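Collection Station Check, Handheld Gripper Work
Site: Priseck, ground floor
Station: 4
Month: September
Task: bottles into box, two hands
Operator: Amnuay Boonyarit
Checked by: Iveta Kollár
Copy to: Efe Babalola, Hajnalka Fekete

Mark each line OK, FIX or STOP. A STOP means no recording until the line has been cleared by the person who wrote it. Comments go under the line they belong to.

Section A. Floor and walkways

A1. Path from the door to the station is clear. OK
A2. Cables on the floor are outside the operator's standing area. FIX
Comment: The loose cables by the computers behind the table need to be tied up. Same remark as last month. Hajnalka has the ties.
A3. Floor mat lies flat, no curled corners. OK
A4. Chairs pushed back before the first take. OK
A5. Boxes kept on the floor leave room to walk behind the table. OK

Section B. Table and objects

B1. Table does not rock when leaned on. OK
B2. Cover on the table top is secured at the corners. OK
B3. Work surface brushed off between batches. FIX
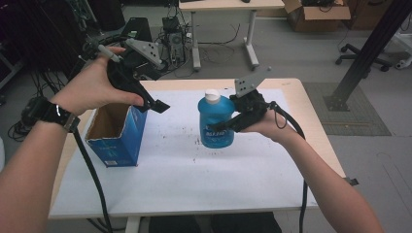
Comment on B3: The Soruron task sheet asks for a clean surface at the start of every batch, and the brush is supposed to hang at the station. I have asked Amnuay to wipe down after each break as well. The small dark specks and crumbs on the white paper are what I mean by this line. They are not a hazard to anyone, but Anežka has found that surface marks stay in the data for a whole batch, and she would like the examples to vary in where the bottle goes, with the surface kept the same. If the paper can't be brushed clean, replace it and write the change in the log.

B4. Bottles closed, caps hand tight, no leaks. OK
Comment: Check by tipping each one over the sink before the session. A bottle that leaks is thrown out, not taped.
B5. Box is sound, flaps fold back without tearing. OK
B6. No glass objects in this task. OK

Section C. Grippers and cables

C1. Left gripper opens and closes fully with no sticking. OK
C2. Right gripper, same. OK
C3. Finger pads firmly attached. OK
Comment: Press each pad with a thumb. Spare pads are in the Baumgartner drawer, second from the top.
C4. Plates on top of the grippers are tight, no sharp edges. OK
C5. Gripper cables reach the far side of the table without pulling. OK
Comment: Have the operator stretch both arms out and then cross them once. If either cable goes tight, move the table and check again.
C6. Cables do not catch on the table edge or legs during a full take. OK
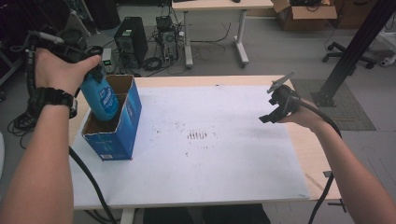 Comment on C6: I watched 14 takes in a row before signing this one. Nothing snagged. The slow part of the task is still the placing, and that is where an operator tends to lean forward over the table, so any future check should include the placing and not only the pickup. Stopping halfway through a take because of a cable is always allowed. Mark the take as bad and start again - a short batch is fine.

Section D. Operator

D1. Operator has read the current task sheet. OK
D2. Sleeves, straps and jewelry clear of the gripper handles. OK
Comment: A wristwatch may stay on if it is snug and does not touch the gripper. Bracelets and loose bands come off.
D3. Table height set for the operator, elbows not raised. OK
D4. Breaks taken as scheduled. FIX
Comment: The afternoon break was skipped. Amnuay says his hands were fine, but the break is there before the hands hurt. Efe, please put it back on the timer.
D5. Operator knows how to end a recording without putting a gripper down. OK

Section E. Recording

E1. Free disk space checked before the session. OK
E2. Test take played back, both hands in view at the box. OK
E3. Failed takes are labeled and kept. OK
Comment: Dropped bottles and missed compartments go under "failed" with a one-word reason. Zollero wants them in the same delivery as the good ones.
E4. Take count in the log agrees with the count on disk. FIX
Comment: The log says 624 and the disk says the same once the test takes are removed, but the test takes were not labeled as tests. Please label them. Target for this task is 700, so there is still one more session to run.

Result: may continue. No STOP lines.

Open items
A2 - Hajnalka Fekete, tie up cables
B3 - Amnuay Boonyarit, surface before next batch
D4 - Efe Babalola, break timer
E4 - Amnuay Boonyarit, label test takes

Recheck A2 and B3 before the next session starts at 9:30. The other two can be closed by message.

I. Kollár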